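Threads > Secondhand & Mending > Rosalía Paredes

January, 7:40 a.m.
by Rosalía Paredes

Okay so I promised a few of you I'd write up how the clothing swap went and what I'd do differently. Long one, get coffee (I'm on my second mug of Zoëga and it's not even eight).

Background for anyone new: our building in Foltbridge has way more closets than it has people who wear what's in them. Last winter Candela Olmedo and I started a swap in the ground floor laundry room. It got too big for the laundry room in two months, so this time we rented the old Podberg hall for an afternoon.

We took in 464 pieces. I know the number only because the hall made us put one on the form for the fire exits, don't ask me what clothing has to do with fire exits.

Rule one, and I will die on this hill: no points. Last time we did points and people stood at the door arguing over whether a lined coat was a three or a four. This time you brought what you brought and took what you'd wear. Nobody cleaned us out. A teenager left with 5 blazers and I was thrilled for him!!

Sort by size first, then by type. We did it by type first and it was chaos - you'd find one great sweater, it's a kids' 8, you'd find another, it's a men's XXL. By the third sweater people give up and go home.

Also, please wash things before you bring them. Please. I don't mean you, I mean the person with the ski bag.

Dorothy Rudd asked in the replies last time about zippers. If the teeth are fine and the pull is gone, take it! A pull costs almost nothing and you can swap it in front of the TV. If the teeth are missing near the bottom, leave it unless you really love the thing, because then you're replacing the whole zipper and that's an evening of your life.

Anything with a small hole went on its own rack with a piece of masking tape by the hole. That rack emptied FIRST. People love a project, or they love the idea of one (me, I have a drawer).

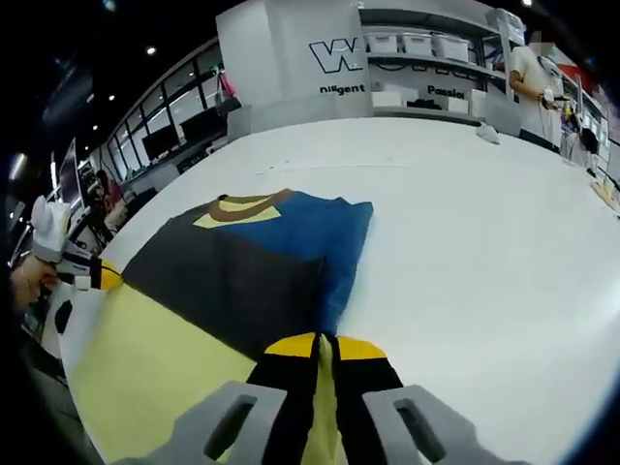 Color was the other surprise. I figured everybody would go for black and navy and the loud stuff would sit there until closing. Nope, the loud stuff was gone in the first hour, and I rode home on the bus with a suitcase full of plain black pants. So many black pants. If you need black pants, message me.

Leftovers: coats went to the winter drive at the school, the rest is in my hallway until Candela borrows her sister's van. My hallway is narrow. Send the van.

Next one is in spring, same hall if they'll have us. I'd like a proper mirror and a second table for shoes. If you've got a rolling rack you could lend, I'll carry it both ways and bring you cake.

Comments

Abilio Cuesta: Was the ski bag a gray one? Asking for my brother.

Erlinda Aquino: yes to sizes first!! we do ours that way and it goes so much faster

Dorothy Rudd: Thanks for the zipper answer. I have a rack, one wheel sticks. What size are the pants?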